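Notebook – May, 8:40 am
Water hardness, Manalo bench supply

Repeated the titration on the tap line after the softener cartridge was changed. Sample volume 100 mL, buffered to pH 10, EDTA from the Kunditz bottle opened last month. Burette rinsed twice with titrant before filling. Endpoint still drifts toward violet if the indicator is old, so a fresh batch was made up.

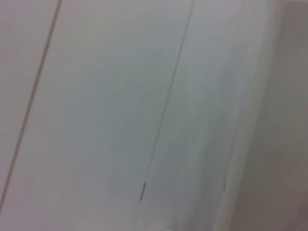 Does the buffer need to go in before the indicator?
Buffer first, then indicator, then titrate within five minutes or carbonate starts to drop out.

First run discarded, air bubble in the burette tip. The next 2 agreed to within 0.1 mL. Angelica Navarro read the meniscus independently and got the same values. Stock standard is 1,000 mg/L as calcium carbonate, diluted fresh. Efren Policarpio wants the Hernico test strips run alongside – fine for a quick check, but the colour steps are too coarse for the log.
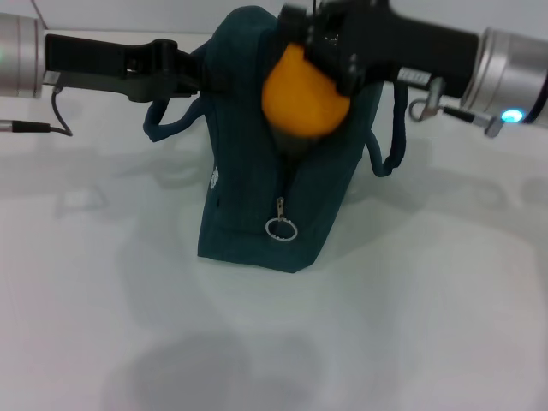 Grullura line, 11:15 am

Flushed the line for 12 minutes before sampling. Last month's bottle was drawn straight off and read high, probably standing water in the old pipe. Blank on deionised water took one drop to turn, so that gets subtracted from everything on this page.
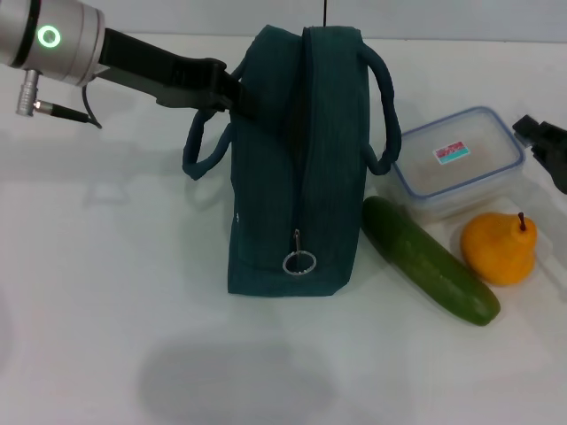
Both bottles from this line were filled to the neck and capped without headspace. Acidify the spare to below pH 2 if it has to be held overnight, and write the acid lot on the label. Waste goes in the grey carboy. Still to do: restandardise the EDTA against the calcium stock and order more buffer.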